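Demo collection sync - kitchen tasks
Minutes, October 2021

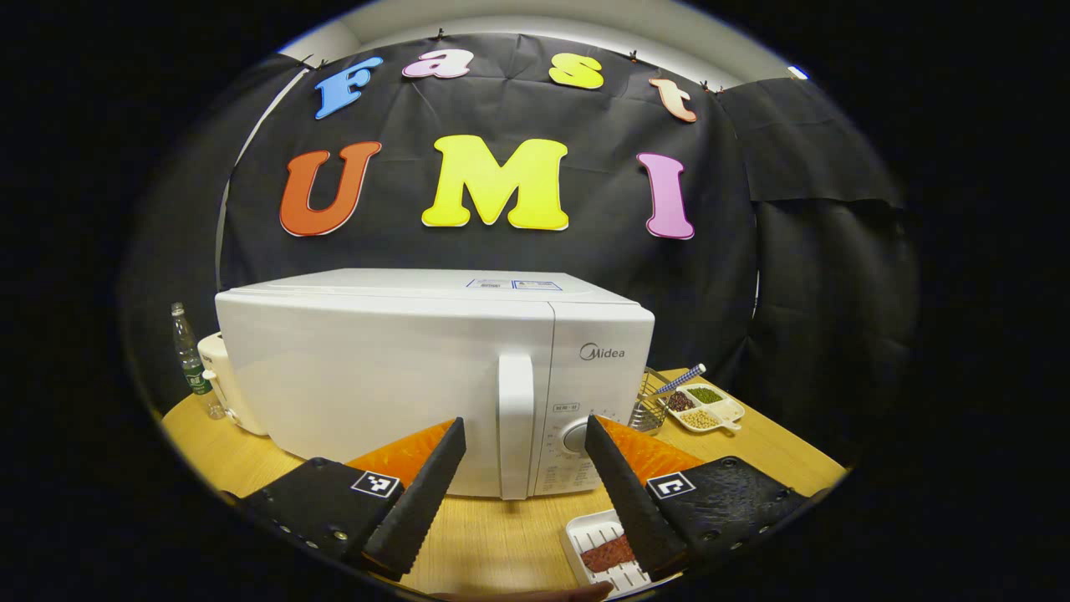
1. Where we are
Total so far 3206 demos across all tasks, after the bad ones came out. Microwave door is at 426. Target per task stays at 1000, no change from September. Beans and basket tasks further behind, numbers to go in the shared sheet by next sync.

2. Microwave task
Long talk on this one. Door handle is vertical and on the right side, people approach it differently - some straight on, some from the left with the wrist turned. Agreed both are fine, keep both. What we don't want is stopping halfway to re-grip. If you re-grip, finish the demo but mark it R in the log.
Dial is out of scope for now. Jaltov group wants it added, we said after door hits target.
Start pose: gripper open, tips facing the handle, hold still a second before moving. Several demos start already moving and the script trims them wrong.

3. Dropped demos
26 thrown out in the last batch. Mostly tracking lost when the gripper went too close to the black cloth and there was nothing to lock on to. Some were a marker on the jaw housing covered by a sleeve. Roll sleeves up please.
Question whether the letters on the backdrop help tracking. Probably yes, no one has tested. Bustos to run a short set with and without, same table, same tasks.

4. Table layout
Discussed whether to move the bottle and the bean tray between demos. Stutum says their model learned the layout instead of the task last time. Decision - shuffle the clutter every ten demos, microwave shifts a little too but stays on the table. Wire basket can go either side.
Beans: keep the three kinds in their own compartments, sort them back if they get mixed. Tray gets topped up at end of session and not in the middle of one.

5. Second site
Witov has a table and can start when grippers arrive. They will have a different microwave, which is good, we want that. Need the same finger pads or the data won't line up. Still open who ships them.
Lighting there is brighter, exposure setings to be checked before anyone records for real.

6. Log sheet
Too many blanks in the operator column. Use initials, every row. Date goes in the first column, not in the notes. Old rows will be filled in where we can, otherwise leave them.

Actions
- Bustos: backdrop test, with and without letters
- Stutum: send the shuffle list they used
- Witov: confirm table height and send a test recording
- Us: fix trim script, re-run on teh last batch
- Jaltov: write up dial task, one page, for later

AOB
Battery chargers to go back on the shelf after use. Next sync same time, same room.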